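Jul 30, 2021

Quick one tonight, I'm on the train back from Plernov and the battery is at whatever it's at. Been meaning to write up the detention hearings since April and keep not doing it. So. Notes mostly.

Pics first, then the real stuff.

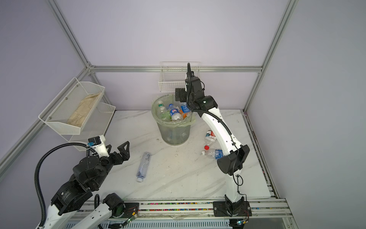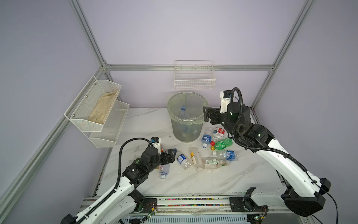
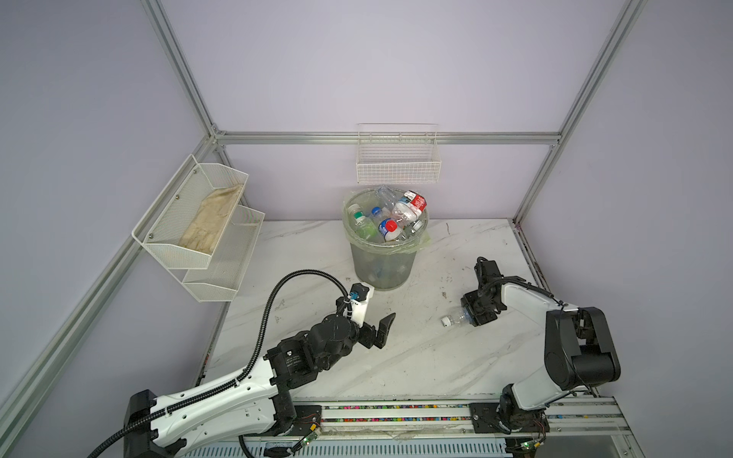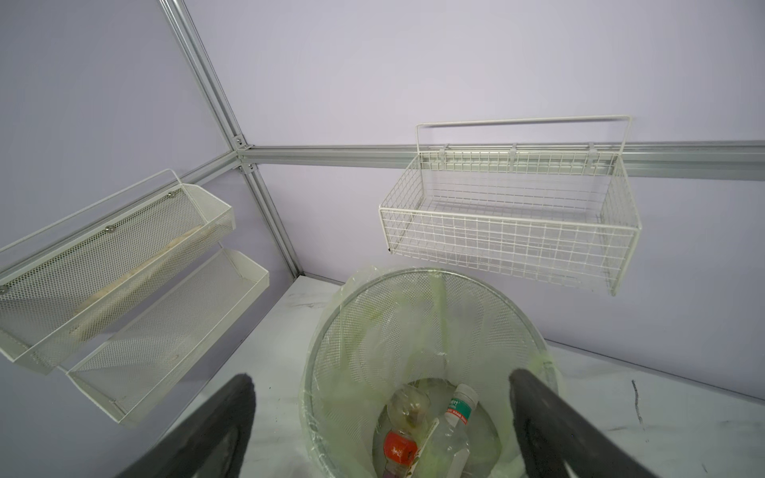 *Marble-look surface in all four, bottles in all four too.*

OK. The hearings.

For anyone new – our little group sends people to sit in the back of the courtroom when the asylum detention reviews come up. We don't speak. We don't hold signs. We write down what the judge says, how long it takes, whether there was an interpreter, and whether the person in the chair seemed to get any of it. Then we type it up and send it to the lawyers and to anybody else who asks.

I did three days this round. The longest review I sat through was 20 minutes. The shortest was two. Two minutes, and a man went back to Stoltaretti for another stretch. I had barely written his case number down. His interpreter was on the phone and the line kept dropping, and the judge said "I think he has understood the main points" and that was it. He hadn't. He asked the guard something on the way out and the guard just shrugged.

I keep going over that one.

Pirmin Zwahlen was in the seat next to me for most of it. He's been watching these much longer than I have and he writes tiny, like he's paying for the paper. At lunch he told me to stop writing down what I feel and write down what was said. Fair. My first notebook is useless for exactly that reason, half of it is me being angry in the margins. Second one is better. Still angry but in a separate section.

Things that did change since April:

- families can wait inside now, there's a bench by the stairs
- the daily list goes up the evening before, mostly
- phones still get taken at the door, so bring a watch

Things that didn't: phone interpreters. The bus to Stoltaretti still stops short of the gate so visitors walk the last bit along a road with no sidewalk. I did it with a woman who was carrying her sisters's clothes in a pillowcase. They let her hand over the clothes but kept the pillowcase, she had to ask for it back, there was a form for it. She'd come from the far side of Lehner, three buses, for a visit that was cut short for a head count.

She wanted me to write that down so I'm writing it down.

There were seven of us at the meeting after, in the back of the Nuvesus cafe. Long argument about whether to publish judges' names. I was for it going in. Pirmin against – he thinks they'll close the public seats if we do, and then there's no one in the room at all. I don't know. They're public hearings. The name is on the door. But I've seen how fast a room can be declared "full" when there are empty chairs in it, so I get where he's coming from. We didn't vote. Picking it up again next time, when more people can make it.

Also, the records request. Over 20 pages came back and nearly every line that mattered was blacked out. They left in the cleaning schedule. Appeal is drafted, I need somebody who's good with deadlines to read it beacuse I am not that person.

If you want to sit in on a session, email me. You need ID and a pen and a free morning. You don't need any legal background, I sure don't have one. First time you go with someone who's been before and you can leave whenever you want, people do.

Next stop is mine. Will type up the other two days when I've slept.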